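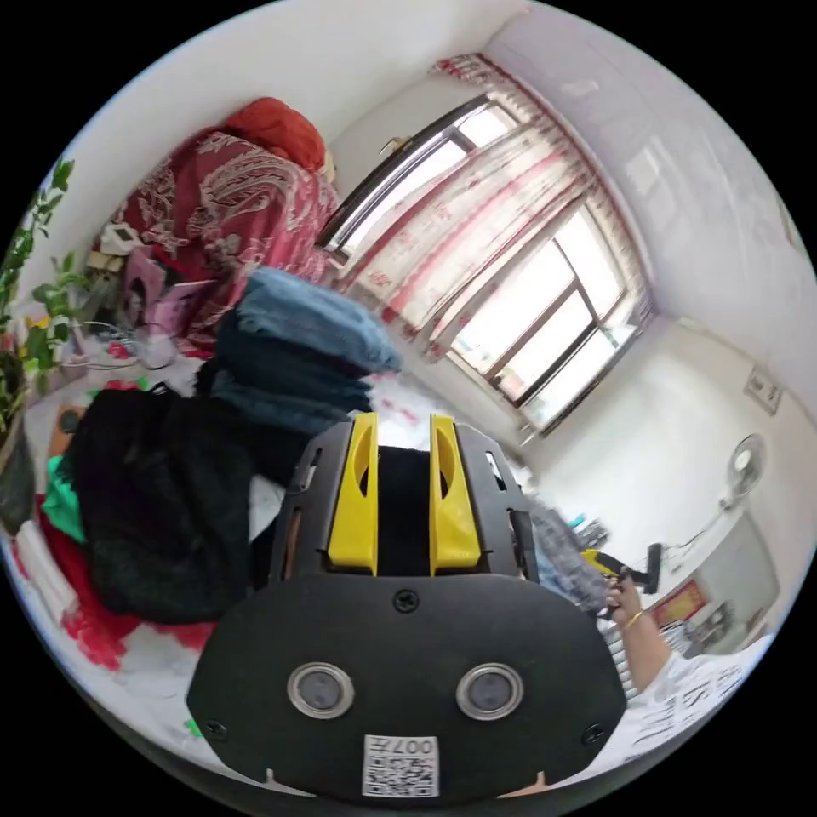

1/ Sorting the bed pile: denim first

Jeans are the easy category. Flat fabric, straight seams, same fold every time. Mine run from pale to dark blue and I stack by shade, lightest on one side. Fold in half at the fly, then in thirds up the leg. No ironing.

2/ Knits are the problem. A fuzzy black sweater takes more space than two pairs of jeans and picks up lint from whatever it touches. Keep it off towels and anything white.

3/ No hangers for heavy knits. The shoulders grow. I lost a gray cardigan from Drosberg that way, 4 months on a wire hanger, sleeves 7 cm longer than when I bought it.

4/ Fold for a sweater: face down, sleeves crossed over the back, bottom hem up to the collar. Lift by the body, never by one cuff. If the mattress is the work surface, clear a patch bigger than the sweater with the arms out.
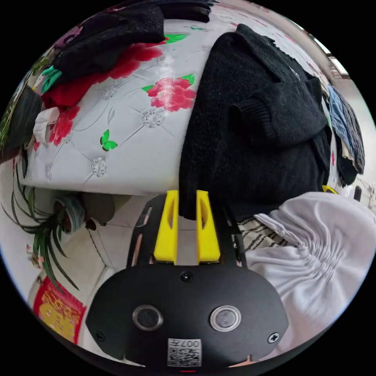

Black knit on the flowered mattress, ribbed cuff showing.

5/ Denim can hang. So can anything patterned that creases easily. Knits go in the drawer, heaviest at the bottom.

6/ Chidubem Bako asked about vacuum bags. I used the Unari ones for 12 months. Fine for bedding. Wool came out with creases that needed steam, so I stopped.

7/ Mared Gough asked how long all this takes. A full bed is 18 minutes if I don't try anything on - longer in November, when the thick stuff comes out of storage.

8/ Still undecided on black garments. By color they make one stack, by weight they make three, and in poor light I can't tell any of them apart. Currently by weight. Will report back after the next wash.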